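Filed under: Out and About / Site Visits

A day at Fendgate: house rules for robot arms

I'd been meaning to get out to Fendgate since November, when Vilhjálmur Eyvindsson gave a talk to our safety network on small robot arms and the paperwork that ought to go with them. He kindly said that anyone who wanted to see the place should just write and ask, so I wrote and asked, and on February 6, 2021 I found myself in the parking lot with a thermos, two masks and far too many questions. It was a long drive and worth every kilometre of it.

Fendgate is a practice workshop. Smaller outfits send their people there to learn how to set up a robot cell, how to run one, and (the part I came for) how to write down the rules so that the next person on shift can follow them. There is a front room with a kettle, a long hall behind it with the benches, and a little office where the binders live. I am fond of binders, so we started there.

The binder comes first

Every bench has its own, and Vilhjálmur is firm that no one switches anything on until they have read the first page and signed it. It used to run to a great many pages and people signed without reading, which we've all seen in our own shops, haven't we? Now the first page says who may work at the bench, what the arms are allowed to carry, where a person may stand while they move, and how to stop them. Everything else goes further back, with tabs.

I was pleased to see that the risk assessment is tied to the task and the bench together. Change the gripper fingers, change the parts being handled, or shift the arms along their mounting, and you fill in a new sheet. A visitor from Osport who was on the tour with me thought this was a lot of fuss for a light arm. Vilhjálmur's answer, given very cheerfully, was that a light arm can still poke you in the eye, and that filling in the sheet takes less time than arguing over whether you need to. I wrote that down for use at home.

Lines on the floor

Out in the hall we spent a good while talking about tape. Tape is cheap and everybody thinks they understand it, and then you visit three workplaces and find the same line meaning three different things. At Fendgate the meaning of each line is given on the bench's first page, with a small sketch beside it. When a bench moves, the tape is lifted the same day. Old tape left behind is written up as a fault, just as a frayed cable would be.

Cables have a section to themselves. The rule is that anything running to a bench is either routed along the structure or kept clear of where feet go, and the person starting a session walks the whole way around and looks before powering up. I asked whether people really do the walk. He told me they do it when he's in the room, and that he tries to be in the room a lot! The walk-around is also when shoes get checked, when long sleeves and lanyards get tucked away, and when the broom comes out if the floor wants it.

Speeds and stops

There's a reduced speed for anyone who is learning, and another setting that needs a second person's initials. The number that surprised me was 155, the count of stop-button tests logged on one bench since they began keeping a proper record. They test at the start of every session, and they test with the arms moving slowly, so that you see them stop. A button that has only ever been pressed with everything parked hasn't told you much, in Vilhjálmur's view, and I've come around to it. We had a friendly back-and-forth over lunch with a woman from Prakine, whose plant tests once a week, and I believe she went home with a few things to raise.

Two arms at one bench

After lunch we watched the dish-handling exercise, which I had been looking forward to most. Two arms share a table, the dishes are laid out by hand, and the exercise is as much for the people as for the machines. Each arm has its own side in the written plan, and where the two could meet there must be a line in the plan saying which one gives way. Hands stay out of the marked working area whenever the arms are live. If a dish gets knocked, you stop, you note it, and only then do you reach in. The pairs of green, blue, orange and pink dishes make it easy to call out which one you mean from across the bench, and "the pink one by the left arm" is a good deal clearer than pointing.
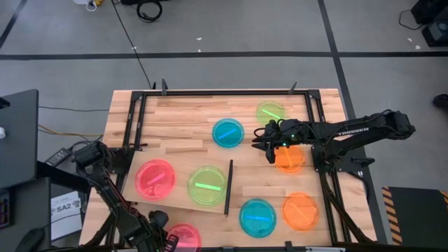 What I brought home

I came away with a copy of the first-page template and permission to adapt it, along with the name of a course that Vigfúsdóttir runs on writing risk assessments in everyday words. I've already redone the sheet for our own packing bench, and it is a page and a half shorter. The stop-button log starts here next week, with a pen on a string.

If you'd like to go yourself, write to Fendgate well ahead, wear closed shoes and bring your own lunch. Allow the whole afternoon for the hall. My thanks to Vilhjálmur for his patience, and for the second pot of coffee.

Recent in Site Visits
Prakine's packing hall, one year on
Guarding or distance? Notes from our network evening
Writing a lockout sheet people will read
Osport open day: forklifts, footpaths and a very good soup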